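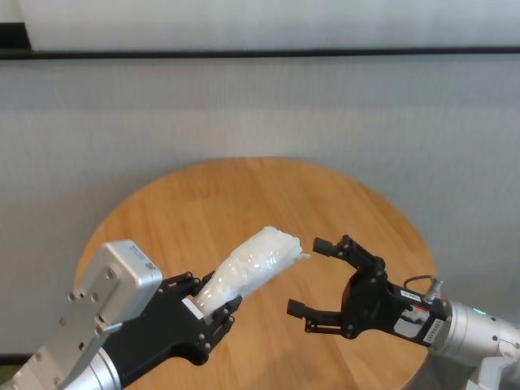 On the bench: the Melier two-arm handling kit from Brameck

Every few months a company writes to tell us that it has solved soft packaging. We write back asking for a loan unit, and about half of them discover a scheduling conflict. Brameck sent the kit, two crates and a binder, and asked only that we return the crates in reasonable condition. We have had it since February and can now report on it with some confidence. The crates are fine.

For readers who skipped the spring catalog, the Melier is Brameck's handover package. You supply two arms. They supply two grippers, the control box, the software license and a set of practice routines, the best known of which is the pass: one arm picks up a bagged item and gives it to the other. This sounds like nothing. Anyone who has tried to get two arms to do it with a bag of anything will know why there is a market for it.

A box stays where you put it. A bag sags, slides, crackles and changes shape on the way across the table, so that by the time it arrives at the second gripper it is a different object from the one the first gripper picked up. Most systems deal with this by putting the bag down in the middle and letting the other arm start over. The Melier passes it through the air, one end held and the other end offered, the way you would hand somebody a rolled newspaper. When it goes well you forget it was ever hard. When it goes badly you are on your knees looking for a bag of washers.

Setting up

The binder says an afternoon. It took us two days, and one of those was our own fault for starting with the mounting chapter, which assumes you have read the wiring chapter, which comes after it. Adesuwa Isah did most of the work and has asked us to record that the cable clips supplied are too small for the cables supplied. Brameck's support desk told her that larger clips are available as an accessory. She used ones from our own drawer.

Calibration is better. You run a fixed target between the two arms, press a button, and go and do something else for 17 minutes. The software then tells you how far out you were, in a tone we found a little personal, and corrects for it. We moved the whole arrangement across the shop in March and only had to do this once more. The older Brameck kit, which some of you will remember from the Jundale trial, wanted recalibrating if a truck went by.

The practice routines are loaded from the start and you can run the pass on the first evening if you are patient. We were not and skipped the slow mode. Please don't skip the slow mode.

What we ran

Our test set was the usual reader-suggested mix: film-wrapped parts, mailer pouches, bread bags stuffed with rags, and the thin crinkly sort of packaging that every gripper company leaves out of its brochure. We ran the pass 88 times with each type over several weeks, mornings and evenings, with the shop lights on and with them off and the blinds open.

Mailer pouches were close to boring. The bread bags did well once we stopped overfilling them. Clear film is where the kit earns its price or fails to, depending on your week. Shiny plastic throws back light in bits and pieces, and the software has to decide which of the bright patches is the end of the bag and which is a fold halfway down. It mostly decides right. On the film-wrapped parts it completed 58 of the 88 passes with no help from us. A few more went through after a pause and a second approach, which we counted separately and argued about at lunch.

That may not sound like a triumph. Kai Mühlbauer, who runs a packing line and came by to see it, thought it was very good and wanted to know what we were comparing it with. We said a person. He said that a person was not on offer at this price, and then spent the rest of the visit asking about the grippers.

The failures were nearly all of one kind. The first arm takes hold too near the middle, leaving the second with a short floppy end and not much to close on. The second gripper comes in, opens wide, shuts on a whisker of plastic and departs with great assurance, carrying nothing. There is a setting called minimum offer that makes the first arm leave more of the item sticking out. It ships turned down low. Turn it up before you do anything else. We found it on page four of an appendix, in a table, under a heading about conveyor belts.

Grip force is also set lower than we would like out of the box, and here we think Brameck has it right. Starting gentle costs you a few drops. Starting firm costs you a few products, and in our case a bag of split peas that we were still finding in April.

The software

Perfectly decent, with some odd habits. Routines are built from blocks that you drag into a line, and you can see what each arm is meant to be doing at any point. If one arm is late the other waits for it, which sounds obvious until you have owned a system where it didn't. The log is readable by a human being. You can scrub back through a failed pass and see the moment the software changed its mind, and this taught us more than the manual did.

Less good: the license checks in with Brameck at startup, and if your network is down you get a gray screen and a polite sentence. Suleiman Akande at our Akande Street neighbor's workshop (no relation to the street, he is tired of being asked) lost a morning to it while borrowing the kit. Brameck says an offline mode is coming. We have been in this line of work long enough to enjoy the word coming, and will believe in it when it installs.

Voice alerts are on by default. They can be turned off under Accessibility, Sound, Other Sound.

The service plan

You can buy the Melier outright or take it on the monthly plan, which covers replacement fingers, remote tuning and 4 visits a year from an engineer. We were given one visit as part of the loan and got Lizeth Mamani, who arrived at eight in the morning, watched two failed passes without saying anything, changed three numbers and left us with a noticeably better machine. If they all work like that, the plan is worth having. We asked whether they do, and Brameck said that its whole field team is trained to the same standard. Ask for Lizeth.

Finger pads wear faster than we expected with film. Ours were looking polished after the third week and slipping by the fifth. They pull off and push on, the job takes a minute, and a spare set comes in the kit. After that you are buying them, and they are priced by someone who knows you have no choice.

Who should look at it

If you are moving boxes, save your money. If you pack mixed soft goods in small runs and already have two arms standing around, this is the first handover kit we have tried that we would leave running while we made coffee. We would make the coffee in the same room.

Small shops should think hard about the setup time. Ming-te Tsai, who has been running a Melier since before we had ours and was kind enough to answer a long list of questions, says the first month was mostly tuning and the second was mostly work. His advice is to pick the single item you handle most, get that one going properly and leave the rest of the catalog alone until you are bored. He also says to write down every setting you change, on paper, with the old value next to it. We pass this on with feeling, having restored factory defaults twice.

Schools and training centers may get more from it than anyone. Watching two arms try to agree about a bag is a good way to learn why software people look the way they do, and the slow mode is gentle enough for beginners to follow each step and guess what comes next. Brameck has a classroom license which drops the visits and keeps everything else.

Loan units can be requested through the Brameck sales desk, and there was a waiting list when we asked. Tell them which bags you use, and send samples if you can. Ours goes back at the end of the month, with one roll of film fewer than it came with and the good cable clips removed.

Next issue: label printers, by popular demand and against our wishes.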